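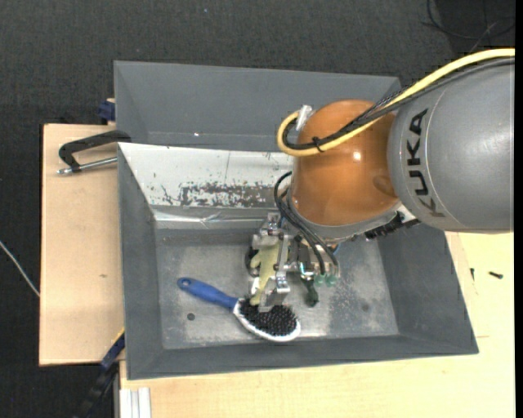

What should I budget for on top of the arm itself for a small bin picking cell?

We're a little packing outfit in Grulascombe and I've been told to put together numbers before December. I've got a quote for the arm, and the rep from Ackah keeps telling me the rest is "just accessories". I don't believe him! We'd be picking mixed household bits out of bins, small stuff mostly, nothing heavy. What am I going to get stung on?

Answer 1 (marked as best by the asker)

The gripper and the cabling, in my experience, and then the hours. I priced up our cell at Grulach the same way you're doing it, arm first and everything else on one line called sundries, and I had to go back to the boss with my tail between my legs. Ask for separate lines for the tool, the air supply if you're running suction, the hose and cable dressing, the mounting, the guarding and the risk assessment. The risk assessment got left off ours completely and it's not optional.

Cable dressing sounds like small change but get the proper stuff. I put aside $800 for it the first year, spares included, and spent the lot. Suction cups wear out too so treat them as a consumable, same as tape or gloves. We went through 28 in the first few months (mixed goods are rough on them, anything with a texture especially) and I'd only ordered 3 spares, so guess who was driving across town for more.

Bins and clamps you can do cheap. Ours sit on a plain timber top and I'd do it that way again. Just make sure they can't creep, or you'll be re-teaching positions every other morning and wondering why.

Oh and get the lead time on the tool in writing. Ours came well after the arm did and we paid for floor space we couldn't use.

Answer 2

Depends what you're picking. We got the Uler package and it was fine.

Answer 3

Agree with most of the first one, but I'd put programming time at the top. If you don't have somebody in-house you'll be paying an integrator every time the product mix changes, and with household goods it changes constantly. Ask whether they'll train two of your people as part of the price. We asked and got it, no argument at all.

Also, have a look at second-hand arms before you sign anything. Check the hours and whether the controller is still supported, then ask what a replacement cable set costs. Mine was $414 for one cable and I wasn't expecting that on a Saver's Special, haha. Freight to regional addresses is extra too, so get that on the quote as well.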